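折尺和直尺是怎样做出来的

栏目：工具的历史（小学高年级）

一、什么是尺子

尺子是测量长度的工具。一把合格的尺子要满足两个条件：边缘要直，刻度要准。边缘不直，画出来的线就是弯的；刻度不准，量出来的数就是错的。

尺子上的短线叫作刻度线。两条相邻刻度线之间的距离叫作分度值。学生用的直尺，分度值通常是1毫米。木工用的尺子，有的用毫米，有的用英寸。1英寸等于25.4毫米。

二、用什么材料

早期的工厂用木头做尺子。并不是每一种木头都合适。木头会吸收空气里的水分，吸水后变宽，失水后变窄。这种变化叫作胀缩。

木头顺着纹理的方向胀缩很小，横着纹理的方向胀缩较大。所以尺子的长边总是顺着木纹切割的。

黄杨木质地细密，颜色浅黄，刻上去的线很清楚。黄杨树长得慢，树干细，很难切出又长又宽的木板，所以黄杨木多用来做小尺子和折尺。

槭木也比较硬，树干更粗，可以做长尺。山毛榉价格低一些，常用来做学校里的教学用尺。

三、多尔科姆的制尺作坊

1838年，河边小镇多尔科姆（Dorcombe）开了一间制尺作坊。作坊建在河边，是为了用水轮带动锯子。原木从上游的阿勒科姆（Ullavcombe）运来，每年三月河水上涨时运得最多。

原木到了作坊，不能马上使用。工人先把它锯成厚板，一层一层叠起来，层与层之间垫上小木条，让空气流过。这一步叫作自然干燥。黄杨木板要放置2年，才能进入下一道工序。

干燥后的木板锯成窄条，再用刨子刨平。工人把木条的一边贴在一块标准铁板上，对着光看。如果木条和铁板之间透光，说明木条不直，要重新刨。

四、刻度是怎样刻上去的

最早的刻度由工人一条一条刻出来。工人把一把标准尺和一根空白木条并排固定，用角尺对准标准尺上的线，再用小刀在木条上划线。角尺保证每条线都与尺边垂直。

手工刻线很慢，还会产生误差。误差就是测量值和真实值之间的差别。如果每一条线都以前一条线为起点，误差就会一点一点加起来，这叫作累积误差。所以工人规定，每一条线都必须从标准尺上取位置，不能从前一条线上取。

后来作坊改用刻线机。刻线机里有一根很长的螺杆，螺杆转一圈，刀架前进一小段固定的距离。距离由螺纹决定，螺纹越均匀，刻度越准。一台手摇刻线机一天可以刻300把尺子。换成皮带传动后，一天可以刻700把。

刻好的线是浅浅的沟。工人把黑色颜料涂满尺面，再擦掉表面的颜料，沟里的颜料留下来，就成了黑色的刻度线。最后涂一层清漆，防止水分进入木头。

五、折尺的铰链

折尺由几段短尺连接而成，连接的地方叫作铰链。铰链多用黄铜制作，因为黄铜不容易生锈，也容易加工。

铰链的松紧有要求。太松，尺子打开后会自己弯下去；太紧，木头可能在铰链旁边裂开。铰链中心的位置也有要求。中心偏了，尺子打开后两段刻度对不上，接缝处的一格会变宽或者变窄。

检查折尺的方法很简单：把折尺完全打开，放在一把标准直尺旁边，对齐零点，再看每个接缝旁边的刻度线是否与直尺上的线对齐。

六、从木尺到钢尺

多尔科姆的作坊后来并入了阿泽维多（Azevedo）工具厂。工厂除了木尺，也开始做钢尺。钢不吸水，边缘也更耐磨，但是钢会热胀冷缩。因此，精密的钢尺上会标明温度，一般是20摄氏度，意思是在这个温度下刻度最准。

钢尺的刻度多用腐蚀的方法制作。先在钢条上涂一层保护膜，再把刻度线位置的膜去掉，然后放进腐蚀液。没有膜的地方被腐蚀成细沟，有膜的地方保持不变。

现代工厂里，许多搬运工作可以由机械完成，工人主要负责设置和检验。
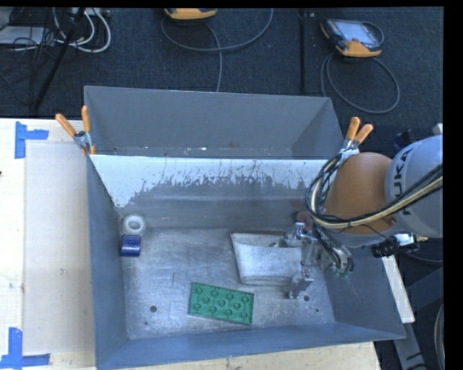

灰色金属料箱与带橙色关节的机械臂

七、词语解释

分度值：相邻两条刻度线之间的距离所表示的长度。
胀缩：材料因为水分或温度变化而变大或变小。
累积误差：许多小误差加在一起形成的较大误差。
铰链：连接两个部件，并让它们可以转动的零件。
刻线机：在尺子上刻出等距离线条的机器。

八、动手做

准备一条硬纸板、一把直尺、一支削尖的铅笔和一块三角板。

1. 把硬纸板的一边与直尺对齐，用夹子固定。
2. 从零点开始，每隔1厘米用铅笔做一个小点。每个点都从直尺上读取，不要移动直尺。
3. 用三角板经过每个小点画一条与纸板边垂直的短线。
4. 再做一条纸板尺。这一次只量出第一个1厘米，其余的点都从前一个点量起，每次移动直尺。
5. 把两条纸板尺放在一起，比较最后一条刻度线的位置，把相差的毫米数写在纸板背面。

延伸阅读：本栏目下一篇介绍普卢尔基蒂茨（Plurkititz）的卷尺厂，内容包括钢带为什么能自动缩回盒子里。

发布日期：2019年5月1日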